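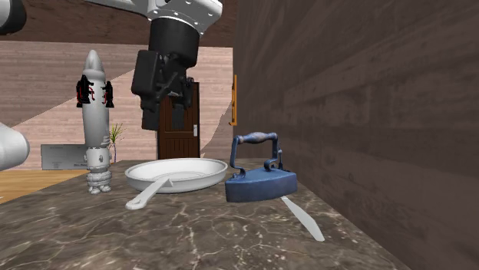
Friday -- sim bench, counter clearing

Question this week is still whether the arm can clear a kitchen counter with nobody picking the order for it. Household version of the Ridville job, so same planner, same gripper settings, Savemau scoring script.

Layout 9 on the marble top. White pan in the middle, flat iron standing close against its right rim, knife lying partly behind the iron with the blade out on the stone, rocket figure over on the left. Gripper starts open above the pan. Target is the pan, by the handle.

What I want from this layout:
- handle grasp that stays clear of the rocket's base
- iron still upright at the end
- knife left alone, or a refusal logged if the planner asks for it

Talha Sandhu wants the iron moved first. I'd leave it. In a real kitchen the clutter won't be sorted ahead of time, and we already know the arm can lift a pan off a bare counter.

Total sim attempts on counter layouts is 3,055 as of this morning. Most of the failures are contact with a neighbor during the lift. Very few are missed grasps. The Brudell shop-floor set has the same pattern with bins and hand tools, where spacing is better and scores are better too.

My answer for now: shop-floor yes, if parts come in fixtures. Kitchen no. A person does this counter without thinking about it and we are still arguing over approach angles.

To do
- rerun layout 9 with 2 approach heights
- check pan mass against the Valderrama sheet, ours looks light
- ask Talha for the March logs before they get archived
- knife rule is still hard-coded, needs to come out of the planner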